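Progress report, shared-space robot cell, second reporting period
Submitted to the Plorkley fund, 30/11/2020

Period covered and status

This report covers the work on rules and working practice for two-armed handling cells, carried out at the Vanon workshop under the Plorkley grant. The first report dealt mostly with buying and installing. This one deals with the rulebook, the risk assessment behind it, and what we learned from making people follow it.

Overall status: on schedule for the rulebook, behind on the training module, within budget. We have spent 60 percent of the grant. The remainder is committed to the training module, the outside review and the final print run of the operator cards.

What we said we would do

The proposal had four work items. Item one was a written risk assessment for the bench task, done by task and by part and not just once for the whole cell. Item two was a rulebook of no more than 25 rules that a new operator could read in one sitting. Item three was a trial of those rules on a real job. Item four was a training module that other small shops could use without our help.

Items one and two are finished. Item three is under way. Item four has a draft outline and little more.

Risk assessment

We started from the published robot safety standards, ISO 10218 and the technical specification ISO/TS 15066, and worked down from there to our own bench. Reading them took longer than planned. They are written for people who integrate robots for a living, and our operators come from motor repair. A large part of the work was turning clauses into sentences that mean something to a person holding a screwdriver.

The assessment lists 50 hazards. Most are minor. The ones we rated highest have to do with pinching between a gripper and a part, pinching between the two arms, and a person reaching in to straighten something while a program is paused and not stopped. The last of these came up again and again when we talked to operators. A paused robot looks the same as a stopped one. We have written the rule so that it does not depend on anybody telling the difference by eye.

We also rated the parts themselves. Rotors with magnets get their own line, as they can pull toward steel tools and toward each other. Stators get a line for damage to the windings. A nicked winding is not a safety problem on the day, but it is a quality problem later, and we were asked at the last review to cover both.

The rulebook

The rulebook is now at version 11. It has fewer rules than the first draft. We cut anything that could not be checked by a second person standing next to the bench, so "take care with the parts" is gone, and "keep the bench tidy" has been replaced by a rule that says what may be on the bench when the arms are live.

The rules that have changed the most since the last report are these.

Reaching in. Nobody reaches over the work surface unless the cell is in protective stop and the operator has the enabling device in hand. Earlier versions allowed reaching in during pause. We took that out.

One arm moves, one arm holds. When both arms are near the same part, only one may be in motion. The other must be holding or parked. We allow exceptions for programs that have been run at reduced speed and signed off, and the sign-off sheet stays with the program.

Cables. Every cable that runs along an arm must be checked through the full motion before the first run of a shift. The check is for slack, rubbing and anything that could catch on the fixture or the other arm. Operators did not like this one at first because it takes several minutes. We kept it.

Surface covers. If the work surface is covered, the cover is checked for folds high enough for a fingertip or a part edge to catch on. A worn cover is replaced at shift change and not in the middle of a job.

Layout. Parts go down in the order they will be picked up, with the most easily damaged one closest to the arm that will take it. This started as a tip and became a rule after the trial began.

Part grip. The gripper takes a stator by the outer housing only. Windings are never a grip surface, at any force setting. The force setting is written on the job card and may not be changed from the pendant without a new card.

Stop and restart. Any operator may stop the cell at any time without giving a reason. Only the operator named on the job card may restart it. We had a long discussion on this point. Some shops let the nearest trained person restart. We decided against it for the trial and will look at it again when we have more to go on.

Trial on motor parts

The trial job is the handling and re-ordering of parts from small motors that come in for repair. We picked it as the parts are light, awkward in different ways, and already familiar to the people running the cell. It also gives the rulebook a fair test — a job with only one kind of part would have let several of the rules go unused.

Work so far has been done at reduced speed. Each run has a job card, a cable check line and a space for the operator to write down any rule that was unclear or that they had trouble following. The comments have been more use to us than the run times. Several operators wrote that the layout rule was clear for two parts and unclear for more than two, and we rewrote it with a small diagram on the card. Others asked what to do when a part is set down slightly out of place. The answer in the rulebook is now to stop, clear the enabling step, correct it by hand and start the step over.

We had one near miss, which we reported to you when it happened. An arm closed on the edge of a part at the wrong height and pushed it a short way along the bench. No one was reaching in and nothing was damaged. The cause was a job card from an older version of the program. Cards now carry the program version, and the cell will not be released to run until the two have been read out and matched.
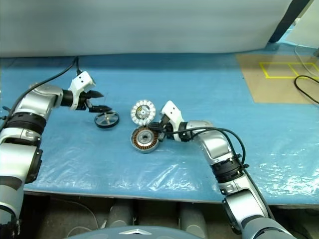 Soka read the grip rule in draft and wrote back that it should say more about thin rings: "Holding by the outside is right for a heavy housing, but a thin ring can go out of round under the same force. Put a limit on the card for each part and don't let one number cover the whole job." We agree. The next version of the job card will have a force line for each part, and the rule will refer to it.

Soka also asked for the reasons behind the rules to be printed in the rulebook. We have not settled this. Operators who helped with the draft were split, some wanting the reasons next to the rule and others wanting a short card with nothing on it but the rule. Our present plan is to keep the card short and put the reasons in the training module.

Training module

This is the item that is behind. The outline has three parts: reading a job card, checking the cell before a run, and stopping and restarting. The first part has been written. The other two are waiting for the restart rule to be settled, as there is no point in teaching one version and then changing it.

We had hoped to try the first part with people from outside the workshop during this period. That has moved to January. The Hung training rooms have been booked for it, and the cost is inside the existing travel and venue line.

Money

Spending is in line with the plan except in two places. We spent less than planned on outside advice, as we did more of the standards reading ourselves. We spent more on operator time, mostly for the cable checks and the comment sheets. The two nearly cancel out. We are not asking for more money, but we would like your agreement to move the unspent advice money into operator time for the rest of the grant. A marked-up budget is attached separately.

Risks to the rest of the project

The outside reviewer may ask for changes to the rules on reaching in and restart. If so, the operator cards will need to be reset before printing. We have held back the print order for that reason.

Full-speed running has not started and should not start before the review is back. If the review is late, the trial will finish with less full-speed running than the proposal described. We would sooner report that plainly in the final report than rush it.

Next period

Issue the next rulebook version with per-part grip limits. Finish the review. Settle the restart rule and complete the second and third parts of the training module. Run the first part with outside trainees. Begin full-speed runs on the rotor step only, with the sign-off sheet in place, and extend to the stator step if there are no open items on the comment sheets.

We need one decision from you, on moving the advice money into operator time. A reply by email is enough.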